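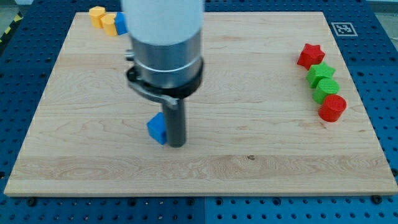

The Barnine HW-2 is a water-thin hardwax oil for interior hardwood panels, shelves and bench tops. It is applied by pad or lint-free cloth and cures to a low-sheen film that can be spot repaired. On figured maple, where wavy darker streaks and swirls run through a pale ground, a test patch should be made on the underside first, as any oil will deepen the darker grain more than the light. Bevels and front edges take more product than faces and should be wiped back within 30 minutes.

Preparation
Sand with the grain to 150 grit and remove all dust. Do not sand finer than 180; absorption drops and the second coat may stay tacky. Moisture content of the wood must be below 12 percent.

Application
Apply 2 thin coats. Allow overnight drying between coats at normal room temperature. Buff lightly with a white pad before the second coat. Full cure takes two weeks. Cloths soaked with oil can self-ignite and must be laid flat outdoors to dry or stored under water in a closed metal can.

Supply
HW-2 is sold in cans of 175 ml and in 5 liter drums. The small can is intended for samples and repairs. Drums are filled to order at Drestdale and leave the plant each Friday. Clear and Ansari White are stock colors. Ansari White contains a small amount of pigment and must be stirred before and during use.

Wear test
Vernstead bench method, 2,000 cycles, felt wheel: no break in film on maple or beech. Slight loss of sheen on ash. Test sheets are available from Maxine Trevaskis, technical desk.

Search products Enter code or keyword Go

This site uses cookies to remember your basket. Accept Settings

Contact Barnine Finishes | Trade accounts: Jarlath Cronin | © Barnine | Back to top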